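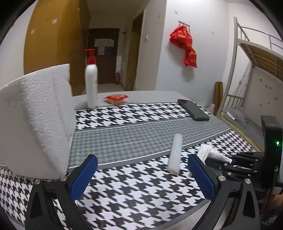
Unit 4: Clearing and resetting a shared bunk room

Handout for Housekeeping Basics, Skornholm Residence Training. Read before the practical. Bring it with you, we won't print more.

What this unit covers
Bed surface, small items, wall hooks, corridor side. Bedding folds were Unit 3, not repeated. Bathrooms next time.

Start with the bed
The bed is where everything ends up. Look at the one at the top of the page: phone, pump bottle, snack packet, tissue, rolled white cloth, foam, all on one mattress cover. Normal for a room in use. You can't strip or wipe until the top is clear, so clear first.

Order:
1. Phones and anything with a screen. Off the bed, onto the desk or shelf, face up. Never under a pillow, never in a pocket of yours.
2. Bottles. Check the cap or pump is locked before you lay it down or carry it. Pumps leak. Stand them up if you can.
3. Food packets. Sealed = owner's shelf. Open = ask. If no one to ask, clip it and leave it with a note.
4. Used tissues, wrappers. Straight to the bag. Crumpled tissue counts as used, dont debate it.
5. Cloths. Rolled or folded cloth is not trash. Unroll, check, refold.
6. Foam and padding last (see below).

Foam and padding
Gets its own section as last year's group binned half of it. Big folded sheets are someone's packing material or a mattress topper. Stand upright against a wall or the end of the bed, don't crush flat. Small blocks: keep with the big sheet, same pile. They look like scrap. They are often corner pieces for a box and the box is useless without them.

Mattress covers
Patterned covers (houndstooth, check, stripe) hide crumbs and hair. Two passes with the hand brush, head end to foot end. On a cover with a plain-ish band or a border, look along the band first, dirt shows there before it shows on the pattern. Wash at the temperature on the label. House default is 80 minutes for the long cycle, Birum machines in the basement. Do not use the quick cycle for covers.

Bunk frames
Metal frame: damp cloth, then dry cloth. Wooden slats: dry cloth only. Run your hand along the railing and check that nothing wobbles. If it does, tag it and report it, don't try to tighten it yourself. Spare blanket folded on the lower bunk, never hung over the rail.

Wardrobes
Labels stay on. Even the ones that look old. They match the locker list at the desk. Wipe around them. Don't open a wardrobe unless the resident is there or you've been told to.

Wall hooks and leaning things
Plastic bags on hooks: leave if light, ask if heavy. Could be laundry, could be trash, could be someones lunch. Rolled tubes against a wall = posters, drawings, mats. Keep upright, move as a pair if there's two, back in the same corner when the floor is done.

Corridor side
- Fire extinguisher by the door frame: don't move it, don't hang anything on it, keep a clear step all round. Mop around it by hand.
- Papers on doors: leave. Report torn ones at the desk.
- Doorways clear before you go. Bucket, bags, everything.

Timing
Target is 5 minutes for the bed top, about 25 for the whole room. First try will be slower, fine.

Practical
Room 127, August session, 9:30. Pairs. One clears, one keeps the list, then swap. Wear flat shoes. Drelura gloves are in the cupboard, take your size and put the box back.

To hand in
Your item list for one bed: what it was, where it went, who you asked. Half a page. Handwriting ok if I can read it.

Next: Unit 5, washrooms and drains. Read the product sheet before you come.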